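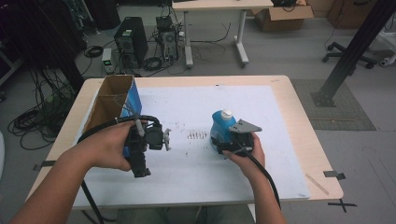 Packing bench notebook, Ruawai room
May, entry begun 9:40 a.m.

Purpose of entry: to record the present state of the packing bench, the handling of bottles and cartons at it, and the changes agreed with Matvii Karpenko before the next Zundstead consignment is made up.

1. Bench covering

The white sheet remains in use over the light wooden table. It is marked near the center with a group of short brownish strokes, and there are smudges and specks over much of the remainder. The origin of the brown marks has not been established. I asked S. Gkikas, who used the bench last month, and he does not recall them. The sheet is to be exchanged before any Zundstead bottles are set down on it. The old one should be kept for the floor under the shelving and should not go back into the clean stack.

Clips at the table edge are to stay where they are when the sheet is changed. Matvii prefers the sheet pulled tight at the left first, then the right. I have no objection.

2. Cartons

Cartons with the blue-printed outer side are in use for this series. The present practice is to stand the carton open at the left of the sheet and bring bottles to it from the right. This suits a right-handed packer. Savvas Gkikas has asked to try the carton at the right for one session and will enter his own remarks below.

Stock at the start of the month was 528 cartons, flat. After the Madov order the count stood at 269. The difference agrees with the dispatch sheet except for four cartons, which I take to be those set aside with crushed corners. These should be written off properly. Matvii to check the rack behind the door.

3. Bottles

Blue plastic, white screw cap. Bottles are to be held by the body and not by the cap. The cap is to be checked by hand before the bottle goes into the carton, a quarter turn only. In the last series 263 bottles were packed and two were returned by Zundstead with caps not fully seated. Two is not a large number, but both came from the same carton, and the packing slip for that carton carried no initials. Slips without initials will not be accepted at dispatch from now on.

Query for Vomov: whether the replacement caps are of the same thread. Their last letter refers to "the standard closure" and gives no drawing. Savvas to write again.

4. Floor and surroundings

Cables are lying in coils on the floor behind the bench, near the two computer cases, with a further bundle to the left. They should be gathered and tied before the hand truck is brought through. The taped cross by the right corner of the table is to be left in place. Thin wooden stick at the right front corner of the bench: return to the drawer or discard.

5. Actions

New sheet: M.K.
Letter to Vomov: S.G.
Carton write-off, four: M.K.
Cables tied: whoever opens the room in the morning
Slip wording: myself, draft to both for comment

Added 3:15 p.m. Clean sheets are in the lower cupboard, not the upper as the label states. Label to be corrected. Savvas reports that the Zundstead quantity may be raised. If so the carton stock will need to be reviewed, and I would ask that no further cartons be promised to Madov in the meantime.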